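Ticket 718: floor marks in grey play tray, Trultbridge site
Opened: March 1, 2021
Product: Trokau open tray, dark grey
Status: Awaiting parts

Reported fault: small white specks and scuffs on the tray floor, right-hand side. Site asks whether the floor panel needs replacing.

Log
1. Floor wiped with damp cloth, 2 passes. Specks remain.
2. Left 18 minutes, wiped again with Cisetti neutral cleaner. No change.
3. Green foam shape sorter checked for shedding. None found. Put back in tray.
4. Wall seams checked. No lifting.

Action: Van Damme to quote for floor panel. Tray may stay in use. Do not use scouring pads.

Attachment 1
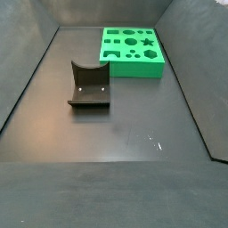
Tray floor with specks and scuffs, green shape sorter towards the far wall.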